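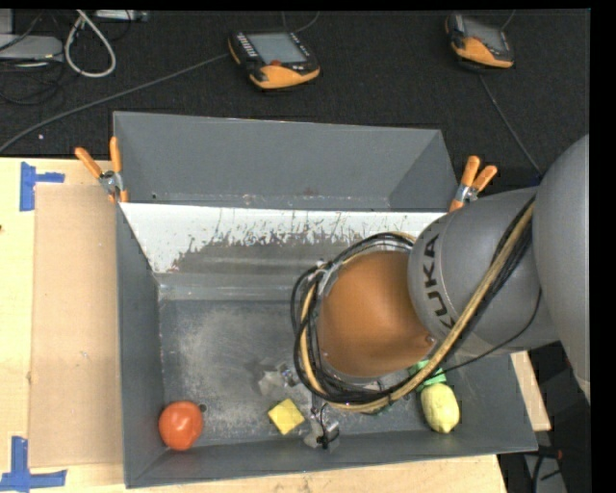

The lemon was the one Maribel wanted. She had bought it that morning along with the tomato, and both had ended up in the gray metal bin with the blocks before she got her coat off.

"You could have left me the lemon," she said.

"You can have it at six," said Bogdan. He was writing in the log and did not look up.

She put her bag on the chair and took out the rest of the shopping: bread, a can of chickpeas, a bunch of parsley with a rubber band on it. The lemon was for the chickpeas. She had planned the whole supper on the bus.

The Condori contract ran to the end of June, and after that the room went back to Fimau for storage. There were already boxes in the hall with Fimau labels. Henrik Baumgart had come by with a tape measure and walked along the walls, saying numbers to himself. He had asked if the wooden table was staying. Bogdan told him it was. Maribel told him it was hers, and it was. It had come from her aunt's kitchen, and she had carried one end of it up the stairs herself.

"What did he say about the table?" she asked.

"He said 238."

"238 what?"

"Centimeters, I guess. The wall."

She sat down and pulled the band off the parsley. Her aunt Nelly had rolled out dough on that table for most of her life. She sold empanadas from the front window, 200 on a holiday, and Maribel and her cousin had to crimp the edges with a fork before school. The tomatoes were lined up on the sill by ripeness. You were not allowed to take one from the wrong end.

Nelly Arango was 20 minutes away now, in a place with a garden and no kitchen. Maribel had been there on Saturday's bus schedule once by mistake and waited an hour to get home. Since then she called first.

"If they don't want the table here, where does it go?" Bogdan asked.

"I don't know."

"Your apartment?"

"It won't go around the corner by the elevator."

He wrote another line. Then he capped the pen and turned his chair toward her.

"Gaétan has a garage," he said.

"Gaétan has a garage full of Gaétan's things."

"He owes me a favor. I helped him with the boiler."

She thought about the table in Gaétan Lapointe's garage with paint cans on it. It had held worse. Her uncle had once taken an outboard motor apart on it, and Nelly had scrubbed it with salt and gone back to her dough.

"Ask him," she said.

He called from the hall. She could hear him laughing and then agreeing to something. When he came back he said it was fine until the winter, and that they had to bring it over themselves.

At six he handed her the lemon. He kept the tomato and sliced it on the bread wrapper with his pocketknife. They ate the chickpeas out of the mixing bowl with two spoons, and she called her aunt to ask what to put on the wood before it went into a cold garage.

"Oil," said Nelly. "Whose garage?"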